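Zukurley Walk Pledge Records

README, last revised November 2019

What this is

A table of pledges and donations made to walk teams at the Zukurley charity walk, a yearly fundraiser for mental health support groups. Each row is one pledge to one team. There are 610 rows covering 2 walks. It was put together from the sign-up site, the paper envelopes turned in at the finish line, and a spreadsheet kept by the Serrano team captains.

Read the column notes before you add anything up. The walk's own flyer claims a total that I have never been able to get out of these numbers, and I've tried several ways.

Columns

team: name as typed by the donor. Spelling is a mess. I merged the obvious duplicates and left the doubtful ones alone.
pledged: dollar amount promised.
received: dollar amount that reached the bank. Blank means unknown. It does not mean zero.
source: web, envelope or captain.
match: yes if the donor said an employer would match the gift.

About the match column

I don't trust it. Donors check the box because the form asks them to, and many employers have no matching program or never get the paperwork. Nesex is listed as the employer on a good share of the yes rows, and I have no letter, receipt or bank line showing a match from them. If your chart depends on this column, I'd throw out the chart.

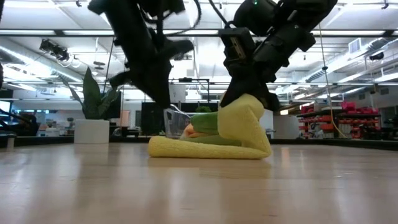
Benedetta Grasso disagrees, and writes that the match column is the only record of what donors believed they were doing, so dropping it would hide something useful about how people decide to give. She would keep it and rename it match_claimed.

Fair enough as far as the name goes, and the next version will use it. I still wouldn't put those dollars in a total.

Known problems

Envelope rows are worse than web rows. Some were entered twice, once by the captain and once from the pile, and the only clue is a matching amount on the same team. I removed 7 that I was sure of. There are surely more.

Pledges of exactly $1,000 deserve a second look. The old web form offered that as the top button, and it sat right next to the "other amount" box. Several of these have nothing in the received column.

Walker counts are missing on purpose. Teams reported them from memory, and a team that raised more tended to remember more walkers. Please don't work out dollars per walker from some other list and cite this file for it.
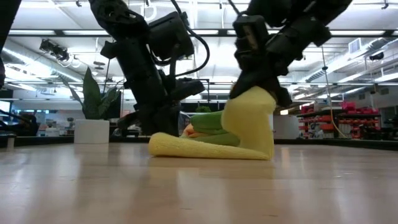
The received column has its own trouble with timing. Checks for the May walk kept arriving well into the summer, and late ones were booked under the general fund with no team attached. A team that looks bad at collecting may just have had donors who mail checks.

What it can be used for

Comparing web gifts with each other, within one walk. That's about it. I've been asked if it shows that team pages raise more than plain donation links - it can't, as plain links were never logged.

Privacy

Donor names and email addresses were taken out. Comments were taken out too, after I found phone numbers in them. A small team with one large gift may still be easy to guess for anyone who was there, so don't publish single rows.

Corrections

Send the row number, the old value, the new value and where you got it. "I remember it being higher" will not be entered.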